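Journals > Lodging and Rental Studies > Research Articles

Linen Turnover and Changeover Time in Short-Stay Mountain Rentals

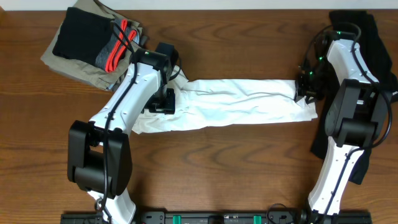
Vol. 6, Issue 2, p. 196

3. Data and Method

3.1 Study properties

The data come from vacation rentals in the valley of Cernen, a resort area with a winter ski season and a shorter summer hiking season. All units were managed by Findis, a local agency that handles bookings, cleaning and key handover for absentee owners. Units were kept in the sample if they had a full kitchen, at least one separate bedroom and a fixed checkout time of 10 a.m. Hotel rooms and owner-cleaned cabins were dropped, as were units with a hot tub, where water treatment adds a fixed block of time that does not vary with party size.

The final sample holds 90 units and 3,275 changeovers. A changeover is defined as the period between the cleaner's first entry after checkout and the moment the unit is marked ready in the agency's system. Travel between units is not included. If a cleaner left a unit and came back later the same day, the two visits were added together and the gap was removed.

3.2 Time records

Entry and exit times were taken from the electronic door locks. The ready mark was entered by the cleaner on a phone. The two sources were matched by unit and date. Where the ready mark came after the last exit, the exit time was used instead, as cleaners in the pilot period often entered several ready marks together at the end of the shift.

Within each changeover, time was split into four blocks: kitchen, bathroom, floors and surfaces, and linen. The linen block covers stripping beds, sorting used sheets and towels, making beds and setting out clean towels. It does not cover washing, which is done off site by the Drusatard laundry under a seasonal contract. Block times were self-reported on a short form and then scaled so that they added up to the lock-based total.

Figure 1. White cloth on a wooden tabletop, held out lengthwise between two robot arms.

3.3 Linen handling

Units were assigned to one of two linen systems. Under the loose system, the laundry returned sheets, pillowcases and towels in separate stacks, and the cleaner picked what was needed for each unit from a van or storage closet. Under the packed system, the laundry returned one sealed bag per bed, with towels for the same number of guests. The assignment was made by building and was kept for the whole season. Switching units partway through was ruled out, as it would have required the laundry to run both systems on the same route.

Bed type was coded from the agency's inventory. Bunk beds and sofa beds were coded apart from standard beds – they take longer to make and appear mainly in the larger units. Sofa beds entered the count only when the booking listed enough guests to need them. This rule will miss cases in which a small party used the sofa bed anyway, and the estimates for that bed type should be read with this in mind.

3.4 Model

Changeover time in minutes was regressed on linen system, number of beds made, number of guests, length of stay and floor area. Cleaner fixed effects were included to absorb differences in pace and experience. Standard errors were clustered by building, the level at which the linen system was assigned. A second version of the model replaced total time with the linen block alone.

Length of stay was entered in logs. In early runs a linear term fit poorly at the long end, where stays of two weeks or more usually included a midstay cleaning. Stays with a recorded midstay cleaning were kept in the sample, but the midstay visit itself was not counted as a changeover.

3.5 Exclusions and checks

Changeovers with no incoming guest on the same day were analyzed separately. Cleaners have no deadline on these days, and the lock data show long breaks that cannot be told apart from work. The main results are therefore limited to same-day turnovers. Records from the Eberhard building for July were also left out, as lock batteries were being replaced and entry times were incomplete.

Coding of bed types was done by Emil Gisler and repeated by Mathias Ortner on a random subset of units. Disagreements were settled against the floor plans held by the agency.

Shares: 6 | Comments: 0

Contact the editorial office | Copyright Lodging and Rental Studies | Back to top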